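Cable work at Sterkberg

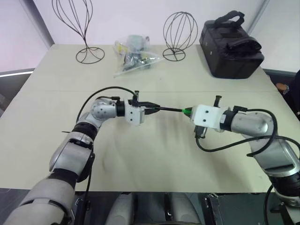 Nestor Macaraeg and I started in the cable room at Sterkberg 5 years ago, when every lead went through somebody's hands. A good shift was 800 pieces, and my thumbs knew it. Now much of the handling goes to the arms. A short black cable with a green connector gets held between two grippers, and the part of the job that used to be mine is deciding whether the result is good enough to ship. I sit more and I read more screens.

The pay is the same – I asked. Nestor moved to the Trukville site in December to train people on setup, and he likes it. I miss the talk at the bench. There are 3 of us on my shift now, and we mostly catch up at lunch.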